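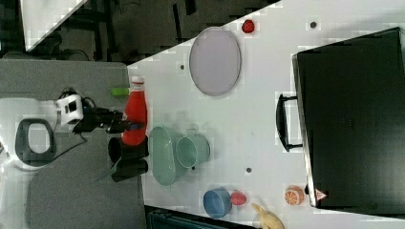

Kitchen things for new neighbors: Saturday swap at Plonora

The spring swap is coming back to the ground floor room at Plonora, and this time we ask mostly for kitchen things. Last time we had many books and lamps, but the families who moved into Guo Street in January were looking for cups and plates and found almost none.

What we are happy to take: mugs, plates, serving dishes, basins, storage boxes with their lids. Colors do not need to match. A green mug and a black cup can live very well on the same shelf. Large oval plates are always wanted, so please look at the back of your cupboard. Suitcases are also welcome if the zipper works, and you may bring your kitchen things inside one, which saves you a box.

Food is accepted only when it is closed and within its date. A bottle of ketchup that was already opened should stay at home, please.

Bring everything clean and dry. Glasses should be wrapped in paper, and knives in a thick cloth with a note on it. We can not take anything with a plug, because we have no possibility to test it.

Doors open for bringing at 4 in the afternoon and for taking at 6. You do not have to bring something to take something. Last autumn nearly 600 pieces found a new home, and what remained went to the Sorketti shop on the Guller side of the canal.

If you live on an upper floor and can not carry, write to the newsletter address before Thursday evening and we will come to your door.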